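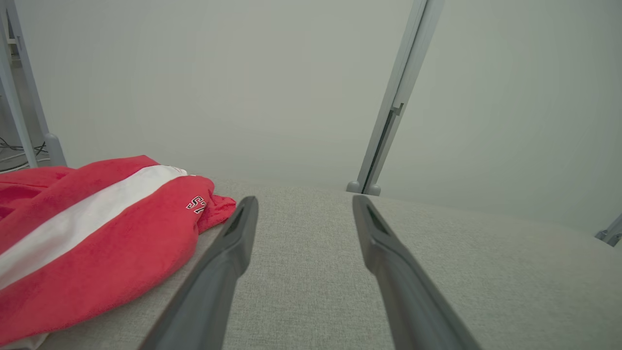 Grey-beige fabric with a fine speckle to it.

In praise of oatmeal

December 4, 2018

My aunt had a sofa the colour of porridge, and for most of my childhood I thought it was the dullest object in the world. My friend's parents had a red one. Red! With buttons! We had porridge, and porridge-coloured curtains to go with it, and a rug that was a slightly darker porridge.

I have now come round so completely that I bore people with it at parties. I think the flecked, greyish, oaty sort of cloth - the kind with bits in it, where you can't say what colour it is until you put it next to something else - is the best thing you can have in a house, and I think we've let it get a bad name it doesn't deserve.

The bad name comes from magnolia. Twenty years of rented flats painted in the same flat cream have taught us that pale and brownish means a landlord, and so anyone who wants to show a bit of character goes straight for the teal or the mustard. I've nothing against teal. I've owned a teal armchair and loved it for a whole winter. But paint and cloth are different things, and what is lifeless on a wall can be wonderful on a cushion, where there's a thread going over another thread and a bit of shadow in between. Get your nose right up to a decent oatmeal tweed and there's blue in there, and a rusty brown, and little knots of nearly white. All of it settles down to nothing in particular once you step back to the doorway, and I find that thrilling every time.

I learned most of what I know about it from Iraklis Nikolaidis, who recovers chairs in a workshop behind the bakery at Vallden and will talk for as long as you let him. He did my grandmother's nursing chair, a low thing with a date of 1885 pencilled on the inside of the back rail, which he was much more excited about than I was (at first, anyway). It had been covered at least four times. He laid the old layers out for me on his bench, oldest at the left: a brown wool gone thin as a leaf, a green with roses, something shiny and orange from a decade we needn't name, and last a blue velvet worn bald on the arms.

"Which one would you still sit on?" he asked me, and of course it was the brown wool. It was filthy and full of holes and it still looked right. The orange looked like a mistake somebody had been too polite to mention.

Now, I can hear the objection, and my friend Rami Smadi has made it to my face, more than once and quite loudly. Rami thinks all this is cowardice. He says people pick oatmeal for the same reason they order the chicken, and that a home done entirely in biscuit shades is the home of someone who is already thinking about selling it. He's right about some houses! There is a kind of room, all pale and puffy, with one bowl on one table, that makes me want to throw beetroot at it. But I'd say the trouble there is too little stuff, and stuff that's too new. Put a shouty lamp in, and a shelf of orange paperbacks, and a dog, and the same sofa suddenly looks like the calmest and cleverest person in the family.

That's what it's for, I think. A quiet cloth lets you like other things. With my teal chair I found that every picture and every blanket had to ask the chair's permission, and I got tired of it by March. With the oatmeal I can bring home a striped jug from a jumble sale and not worry for a second where it'll go.

It's also kind to crumbs, which ought to count for more than it does. A flat dark fabric shows every hair and every bit of toast. Something flecked just takes them in. I don't say you should stop hoovering, only that you can have people round without doing it first, and I do have people round more than I used to.

If you're tempted, ask for swatches, and ask for big ones. The little squares are useless. Pin them over the arm of the chair and leave them for a couple of days, and look at them at breakfast and again with the lamps on, because these colours swing about terribly - one I'd set my heart on went pink as ham at six in the evening. Avoid anything perfectly even. Rub it with your thumb. If it has a name like Moonlit Pebble, try to forget the name before you decide.

The nursing chair came home in November. I chose a wool with grey and sand and a tiny fleck of green that I'm told is left over from some other batch at the mill, and Iraklis kept back a strip of the old brown and tacked it inside the seat, under the new cover, where the next person to strip it will find it. My aunt, who is 74 and got rid of the porridge sofa years ago, came to see it and said it was very nice but had I thought about red.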